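Home | Notebook | Procedures | Bench log | Search
4 min read

Bench log, January
Cell: Stadel, two-arm table
Subject: reset rules for the plate and tray tasks, draft 2

Started 9:40. The aim is to replace the old reset sheet with rules two operators will read the same way. The current sheet says "return items to start" and leaves the start to memory. Reviewing the Kinsella set against it, I could not say for a good part of the episodes whether the layout at the first step was intended or left over from the run before. The logs are complete. The rule was vague.

Rules as of this draft:

R1. The start layout is written down before the session, by item and by neighbor ("plate on tray," "plate left of tray"). No measurements. Operators do not measure between episodes and a rule that asks them to will be ignored.

R2. Plate color is part of the layout. Swapping a white plate for a yellow one is a new layout and gets a new line in the log, even if the positions match.

R3. Overlap is allowed if written down. A plate lapping over a tray corner is a valid start. The same overlap with no entry is a reset fault.

R4. Hands off the table before the arms are enabled. The operator says "clear" and waits for the second operator to repeat it. Applies to solo checks too, in which case the session does not run.

R5. Food pieces are placed on a plate or tray at reset, never on bare wood. If one lands on the wood during an episode, finish or abort, then log it. Do not reach in.

R6. Cables are checked at every reset for slack over the links. A loop that can catch a plate rim is grounds to stop.

Two layouts from the bacon task, both arms: 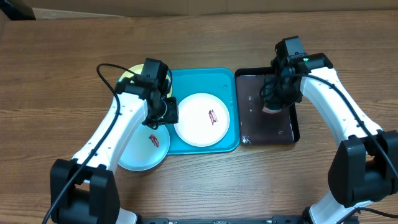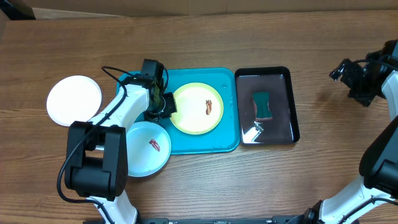
Tried the draft on the archive next. Took episode 3837 and wrote its start layout from the log text alone, then compared with my own notes. R1 and R2 held up. R3 did not, as the old log has no field for overlap and I had to guess. Added a free text field called "contact" to the form. It takes one line: which item touches or overlaps which. Leave it blank only if nothing does.

R4 needs rewording. "Applies to solo checks too, in which case the session does not run" is correct but reads badly. Replace with: "No powered motion with one person in the room."

Glossy trays. The Teva checker compares the table to the stored layout and flags differences. It has trouble with reflections in dark trays and will report an item where there is only a highlight. I do not want to loosen the threshold. Proposed R7: a checker flag on a dark tray is cleared by eye, by the operator who did not do the reset, and the clearance is logged with initials. A flag cleared without initials counts as open.

Also open:

- Definition of "episode end." Nistska ends it when the grippers are open and both arms are back at rest. We end it at the last release. Their version is easier to audit and I lean toward adopting it, but the old data would need a tag so the two are not mixed.

- Whether an aborted run keeps its episode number. I say yes. Gaps in numbering cost more time in review than the bad runs do.

- Wiping the trays. The sheet says "clean as needed." Change to once per layout change, with a dry cloth, logged. If that turns out too seldom, shorten the interval in the next draft.

- Retention. Reset logs to be kept to 2030, same as the episode data. They are currently deleted with the session scratch folder, so any session closed this week should be copied off by hand first.

Stopped 16:15. Form updated with the contact field, R4 replaced, R7 in as proposed. Old sheet is still taped up at the Stadel cell and stays in force until draft 3 is signed. Next entry: run the form with two operators who have not read these notes and compare what they write.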